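Setting Up Your Mailbag Page

Section 7: Opening the letters, picking what to answer, and sending it out

If you followed the last section, you've got a Mulska account, a band profile, and a blank mailbag page with your name across the top. Now comes the part I like best, where fans get to write to you and you get to write back. I play bass in a four-piece called Pustholm and I've run our mailbag since we put out our second record, so most of what follows comes from doing it wrong first (sometimes in front of a lot of people!).

Before you start, have these handy:

Your Mulska login
The email address where you want letters to land
A short welcome note, two or three sentences is plenty
A photo or two for the header, if you want them

Part A: Turn on the letter form

1. Log in and open the Mailbag tab on the left.

2. Click Form, then switch Accept Letters to On. The button turns green. If it stays gray, your email address hasn't been confirmed yet, so go find that message and click the link.

3. Choose what you ask for. I keep it to a first name, a town, and the letter itself. We used to ask for a favorite song too, and people spent their whole letter apologizing for not picking a newer one.

4. Set the letter length. The form starts out at 3,000 characters and I'd leave it there. I dropped ours to 2,000 for one tour and the letters got stiff and hurried, so back up it went.

5. Paste in your welcome note and click Save.

Note: The form goes live the second you save. There's no preview-only setting on the free plan, so write your note somewhere else first and read it out loud.

Part B: Sort the pile

The first week is a lot. When we announced ours from the stage at the Fankhauser, a lovely old theater with terrible parking, we ended up with 3,944 letters before the tour was over. I read them in the van, mostly, with my feet up on a snare case.

6. Open the Inbox and sort by Oldest First. Newest First is the default, and it buries the people who wrote on day one.

7. Make three folders: Answer, Maybe, and Private. You can rename them later without losing anything.

8. Drag letters in as you read. On a phone, hold your thumb on the letter until it lifts, then drop it.

9. Anything about illness, grief, or family trouble goes straight into Private -- even if it's the most beautiful thing you've read all year. You can write back to that person directly from there, and the letter never shows up on the page.

Caution: Deleting a folder deletes the letters in it, and they do not go to Trash. I lost a folder of really sweet ones this way in September and I'm still sore about it. Export first (Inbox, then More, then Export All).

Part C: Write and publish an answer

10. Open a letter in your Answer folder and click Reply on Page.

11. Trim the letter if you need to, but don't fix the writer's grammar or swap their words. If you cut something, Mulska drops in three dots for you.

12. Check the name line. The form fills in whatever they typed, and plenty of folks type their whole name without thinking. I take it down to a first name every time.

13. Write your answer. There's no limit on your end, so go as long or as short as you like. My favorite one of ours is four words.

14. Click Hold. Held answers sit for a day before they go up, and you can pull them back any time until then. If you're sure, click Publish and it's up right away.

Note: If someone asks about another artist, sleep on it before you hit Publish. Music sites do read these pages, and one warm sentence about somebody's album can turn into a headline with your name in it.

Part D: Add a header picture

15. Go to Page, then Header, and click Choose File. Wide pictures work best.

16. Drag the picture up or down until you like how it sits, then click Set.

17. Type a caption in the box underneath. Keep it to one line or it wraps on phones.

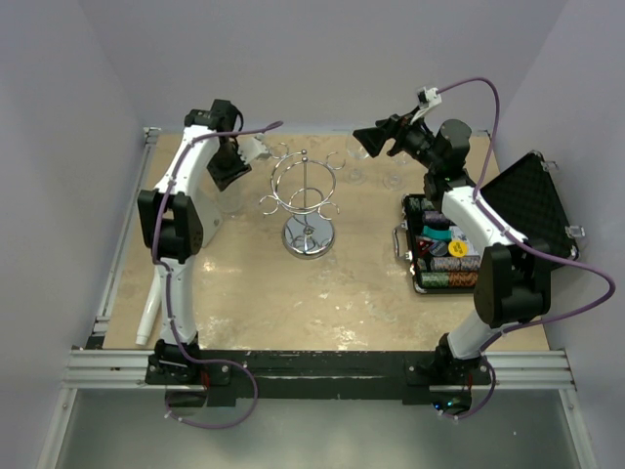
Fig. 4. Two arms at the tabletop.

18. Click Save, then open your page in a private window to check how it looks to someone who isn't logged in.

Part E: Send answers out by email

19. If you use Clustis for your mailing list, go to Settings, then Connect, and paste in your list key. New answers go out the next morning.

20. Send a test to yourself first. Look at the subject line in particular, which pulls in the opening words of the fan's letter -- ours once went out as "I have never liked your drummer."

Caution: Connect only one list. With two connected, anyone on both gets every answer twice, and they will write to you about it.

Last updated June 2021. Moving an old mailbag over from another site is covered in Section 8.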